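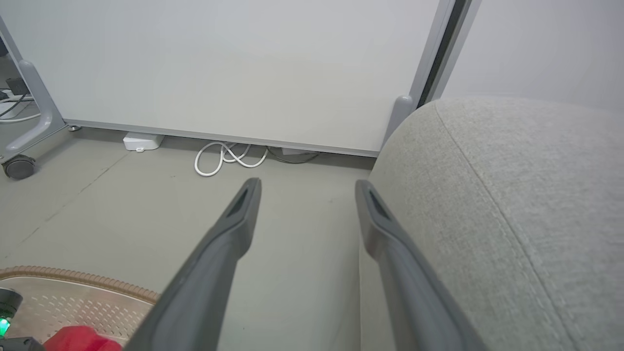 Mollard is a record of the loose furniture in the shared rooms at Ilascombe, kept so that rooms can be set out the same way each time. It covers 148 pieces across 6 rooms. Each piece has one row in the main file, with a short name, the room it belongs to, its covering or surface, and how it moves. Soft seating is entered by fabric and seam, so a rounded piece in light grey-beige weave with one curved seam gets exactly those words. Large pale boards on a stand are entered as "board, standing", with a note of any castors.

Files

pieces.csv – one row per piece
rooms.csv – one row per room, with the usual layout
moves.csv – almost 300 entries, one for each time a piece changed rooms

Names

Use the names in pieces.csv even if the label on the piece says something else. "Pouf" and "footstool" were used for the same thing until September and both still turn up in moves.csv. Lawal Wike is working through the older rows.

Known gaps

The Baxter room was listed before its new chairs came. Ullton has 2 pieces with no covering given. Heights were measured to the top of the seat, except for boards, where they were measured to the top rail. Weights are missing throughout.

Changes

Send corrections to Yara Ghanem with the piece name and the room. Please don't reuse the number of a piece that has been thrown out.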